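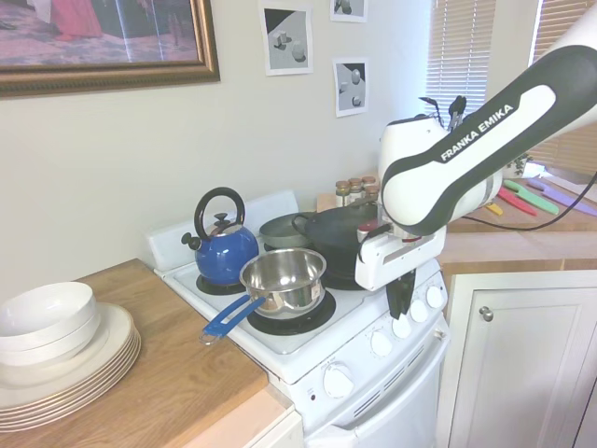
Can a kitchen this small hold a proper dinner? Sure it can, as long as the plates live right next to the stove.

Tuesday, late. I love this kitchen already! Gold-rimmed plates stacked on the wooden counter, the two white bowls on top, the blue kettle on its back burner and the little blue-handled saucepan in front (they match, and I'm silly with joy over it). Rasa wants the spice jars moved. Never! Zane is coming at 7:46 tomorrow, straight off the Stirnico train, so it's soup, and I still have to buy dill.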